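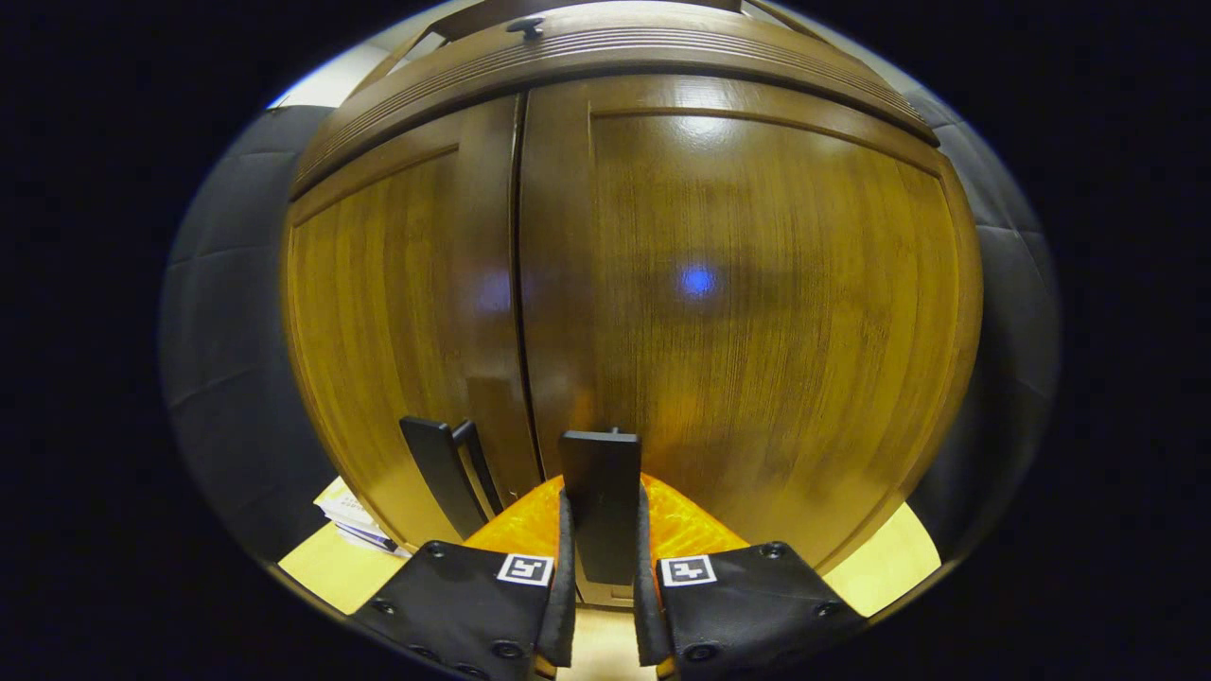 *Slide 1. The Womum hand gripper, seen from its own camera, with the right door handle between the fingers.*

**Two Grippers and a Cupboard: Notes for the Kastthorpe Evening Talk**
Kaj Baldursdóttir, Thursday, December 20, 2018

**Slide 1 (leave it up while people find their seats)**

Good evening, everybody, and thank you for coming out so close to the holidays. Thank Yhon Valderrama by name here – he did half of this work, and he is probably at the back holding the box of spare fingers.

Give people a moment with the slide before talking. It's a very wide lens, and the cabinet doors bulge toward you like the side of a barrel. The doors are flat, I promise! After a week you stop seeing the bend, but the first day I kept coming in too early.

Point out the two little square markers near the tops of the fingers. We read the opening of the hand from those, so if one gets covered we lose the width and have to throw that piece of the run away. Then point at the blue spot on the right door. Glossy varnish gives you back whatever light is in the room, and I'll come back to that because it cost us most of an afternoon.

**Slide 2: What we wanted to know**

We had two hands to choose between. The Womum is the one you've just seen, with the orange padding on the body and the black fingers. The Maltano is the older one, with harder, narrower fingers, and a good many of you have used it and have opinions about it. (Pause. Somebody will groan.)

The question was which of them we should use for doors and drawers from March onward. I'd like to say we had a grand plan, but really Yhon and I had been arguing over lunch for weeks and decided we had better go and open some cupboards.

**Slide 3: How we did it**

Go slowly, this is the part people write down.

- 56 pulls with each hand, on the same set of handles
- Start with the fingers open and the handle in view
- Close, pull until the door is open a hand's width, let go
- A pull is good if the handle stays put in the fingers all the way

We swapped hands after every eight pulls, so that I wouldn't get tired on one and fresh on the other. Both hands carried the same camera, and both fed the same Wróbel controller, with the closing speed left alone from start to finish. If someone asks why we didn't tune it separately for each hand, the fair answer is that we should have, and we plan to.

**Slide 4: Results**

Womum: 51 good pulls. Maltano: 40.

Let that stand for a second, then be kind to the Maltano. On thin round knobs it was every bit as good, and Yhon still likes it better there. Where it fell behind was on flat bar handles like the ones on the first slide. The hard fingers met the bar a little crooked, and as the door came round on its hinge the bar turned and slid out. With the padded inner edges you can be a bit sloppy about your angle and still hang on, and I am a bit sloppy about my angle, as Yhon will tell you at length if you let him.

The Womum dropped 5, and 3 of those came in a row. I was tired and had started pulling straight back, when a hinged door wants you to swing your wrist with it. I've left them in the count. It seemed only right.

**Slide 5: The shiny door problem**

Back to reflections. On dull surfaces the marker reading was steady with both hands. In front of the varnished doors it would jump, and the width on the screen would flicker as though the fingers were twitching. We cleaned the lens, we changed the cable, we printed new markers, and I may have said a few things to the controller that I won't repeat here. In the end Yhon turned off a lamp and the flicker went away.

So our advice is dull enough: walk the hand up to the door first, look at the live view, and move your lights before you record anything. We now do this at every new cupboard, and it takes less time than finding your coffee.

Mention weight here if there's time. The Womum is the heavier of the two and you do feel it in the forearm by the end of a session. I've started resting my elbow on something between sets.

**Slide 6: What comes next**

We're going with the Womum for doors and drawers, and keeping the Maltano on the shelf for small knobs. In March we'd like to repeat the whole thing with someone else doing the pulling, as two people with the same bad habits don't make much of a test group. If you have a steady wrist and a free morning, please catch me afterward.

Questions. Both hands are on the side table with a practice drawer, so invite people to come up and try them. Remind them to keep their thumbs off the markers.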